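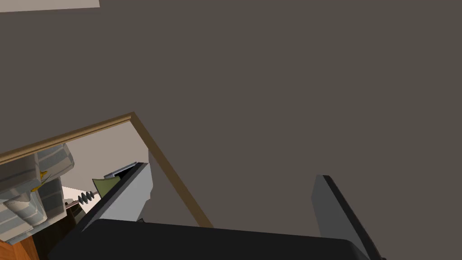 Kitchen check, Illar Community Hall
Mon 2 April
Checked by Biljana Ristić, with Nhàn Thái on the ladder

1. Cupboard doors and hinges - OK
Lovely to see these all closing properly again! The new hinges on the tall cupboard are a huge improvement.

2. Worktop edges - OK
Ran a hand along every length, nothing lifting and no splinters. Please keep using the boards for chopping, it's making a real difference.

3. Fire blanket - OK
On its hook by the door, tapes hanging free.

4. Extinguisher - OK
Pin and seal in place, needle in the green. Next service is August.

5. Cooker - ACTION
Back left knob is loose and can be turned by a sleeve. Viorica has ordered one, ring not to be used until it's fitted. The other rings all light first time, hooray.

6. Hot tap - OK
Warning sign re-stuck. Still very hot, mind the little ones.

7. Floor - ACTION
Mat by the sink curls at one corner. Taken up for now.

8. First aid box - ACTION
Only 6 blue plasters left and the burn gel is out of date. Eye wash fine.

9. Shelves - OK
Heavy pans have moved down to the bottom shelf - thank you, Tuesday lunch club, so much easier on the back!

10. Fridge - OK
Thermometer working, log filled in every day. Brilliant.

11. Lights - OK
New tube over the sink and what a treat it is to see the washing-up.

Items 5, 7 and 8 to Amra Omerović please.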